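브롤브리지 야간 도서관, 12월부터 일요일에도 문 연다

브롤브리지 시립도서관이 12월부터 일요일 야간 개관을 시작한다. 평일에만 밤 10시까지 열던 2층 열람실과 1층 음악 자료실이 일요일에도 같은 시간까지 불을 밝힌다. 동네에서 몇 해 동안 나오던 이야기가 드디어 현실이 됐다. 일요일 저녁마다 갈 곳을 찾아 카페를 전전하던 사람이라면 이보다 반가운 소식이 있을까!

도서관이 지난여름 실시한 이용자 설문에는 1,141명이 답했다. 가장 많이 나온 요청이 일요일 야간 개관이었고, 그다음이 음악 자료실 확충이었다. 도서관은 두 가지를 한꺼번에 해내기로 했다. 개관 시간을 늘리는 동시에 음악 자료실 서가를 다시 짜고, 창고에 잠들어 있던 LP 400장을 정식 대출 목록에 올린다. 브롤브리지 사람들이 한 장씩 기증해 온 음반들이다. 재즈와 민요, 옛 라디오 드라마 녹음에 지역 합창단이 직접 찍어 낸 소량 음반까지, 목록만 훑어도 시간 가는 줄 모른다.

음반 정리는 봄부터 이어졌다. 재킷이 찢어진 것은 중성지로 덧대고, 곡목이 지워진 것은 직접 들어 보며 다시 적었다. 합창단 음반 가운데에는 녹음 연도도 지휘자도 적혀 있지 않은 것이 여럿이라, 도서관은 당분간 이 음반들을 '이야기를 찾습니다' 코너에 따로 꽂아 둘 계획이다. 아는 곡이 나오면 비치된 카드에 기억나는 대로 적어 내면 된다. 누가 불렀는지, 어디서 불렀는지, 그날 날씨가 어땠는지까지 무엇이든 환영이란다. 벌써부터 어떤 카드가 쌓일지 궁금해진다.
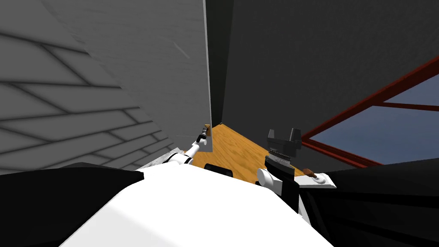
대출은 한 번에 세 장, 기간은 2주다. 회원증만 있으면 되고 보증금은 받지 않는다. 집에 턴테이블이 없어도 괜찮다. 음악 자료실 안쪽에 청취석 12개가 새로 생기고, 자리마다 헤드폰이 놓인다. 청취석은 한 사람이 한 시간씩 쓸 수 있으며 뒤에 기다리는 사람이 없으면 계속 앉아 있어도 된다. 시험 삼아 먼저 앉아 보았는데 의자가 깊고 푹신해서 음반 한 면이 끝나도 일어나기가 싫었다. 바늘을 올리고 첫 소리가 나오기까지의 그 잠깐, 지직거리는 소리마저 좋다.

일요일 프로그램도 알차다. 저녁 7시에는 '한 면 듣기' 모임이 열린다. 음반 하나를 골라 앞면만 처음부터 끝까지 같이 듣는 자리로, 해설도 없고 발표도 없다. 듣고 나서 이야기를 나누고 싶은 사람만 남으면 된다. 정원은 40명이고 신청은 그 주 목요일 낮 12시부터 1층 안내대와 전화로 받는다. 첫 모임에서 틀 음반은 아직 공개되지 않았는데, 안내대 옆 투표함에 희망 음반을 적어 넣을 수 있으니 응원하는 음반이 있다면 서두르는 편이 좋겠다.

어린이 자료실은 일요일에 저녁 8시까지만 연다. 대신 6시부터 그림책 읽어 주는 시간이 마련된다. 책을 읽는 동안 음악 자료실에서 고른 짧은 연주곡을 함께 틀어 준다고 하니, 잠옷 차림으로 와서 듣다가 그대로 집에 가 잠드는 아이들이 나올 것 같다. (도서관도 잠옷 입장을 막을 생각이 전혀 없다고 한다.)

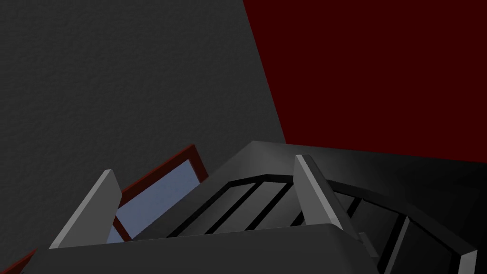

회색 벽과 짙은 적갈색 벽이 맞닿은 모습.

교통편도 조금 달라진다. 본다르추크 거리를 지나는 마을버스가 일요일 밤 막차를 10시 20분으로 늦춘다. 도서관 정문에서 정류장까지는 걸어서 금방이고, 열람실에서 폐관 음악이 나온 뒤 가방을 챙겨도 넉넉히 탈 수 있다. 자전거로 오는 사람은 후문 거치대를 쓰면 된다. 주차장은 평일과 마찬가지로 두 시간까지 무료다.

1층 로비의 작은 찻집 '히르니코'도 일요일 영업을 시작한다. 여섯 시부터 아홉 시 반까지 문을 열고 생강차와 군고구마, 호두 파운드케이크를 판다. 이 집 생강차는 정말 진하다. 편을 아끼지 않고 오래 달인 맛이라 겨울 저녁에 한 잔 들고 있으면 손끝부터 풀린다. 음료는 뚜껑이 있는 컵에 담으면 열람실까지 가져갈 수 있지만 음악 자료실에는 들고 들어갈 수 없다.

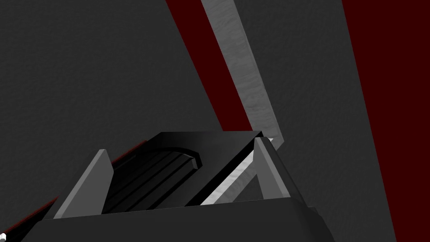 읽는 시간 3분

열람실 좌석 예약은 기존 방식 그대로다. 입구의 예약기에서 자리를 고르거나, 전화로 당일 좌석을 맡아 둘 수 있다. 예약 후 30분 안에 오지 않으면 자리가 자동으로 풀린다. 창가 쪽 긴 책상은 예약 없이 먼저 온 사람이 앉는다. 강 쪽으로 난 자리라 해가 지고 나면 다리 불빛이 한눈에 들어오는데, 평일 밤에도 인기가 대단한 만큼 일요일에는 조금 일찍 움직여야 할 듯하다.

청취석 장비는 지역 음향 공방 워닉스가 맡았다. 오래된 턴테이블을 모아 부품을 갈고 회전수를 다시 맞춘 것들로, 모양도 색도 제각각이다. 자리마다 기기가 달라서 같은 음반을 다른 자리에서 들어 보는 재미까지 있다. 바늘은 정기적으로 점검하며, 소리가 튀거나 한쪽만 나오면 자리 번호를 안내대에 알리면 된다.

LP 기증은 계속 받는다. 평일 오전 10시부터 오후 5시 사이에 음악 자료실로 가져오면 되고, 한꺼번에 양이 많을 때는 미리 전화해 달라고 한다. 곰팡이가 심하거나 판이 휜 음반은 받기 어렵다. 재킷이 없는 음반은 괜찮다. 새 재킷은 봄에 어린이 자료실 미술 수업에서 만들어 입힐 예정이라고 하니, 세상에 하나뿐인 표지가 서가에 꽂히는 날도 머지않았다.

일요일 야간 개관은 우선 내년 봄까지 운영하고, 이용 현황을 본 뒤 여름 일정을 정한다. 공휴일과 겹치는 일요일은 쉰다. 12월 프로그램 안내지는 1층 안내대와 마을버스 안에서 받아 볼 수 있다.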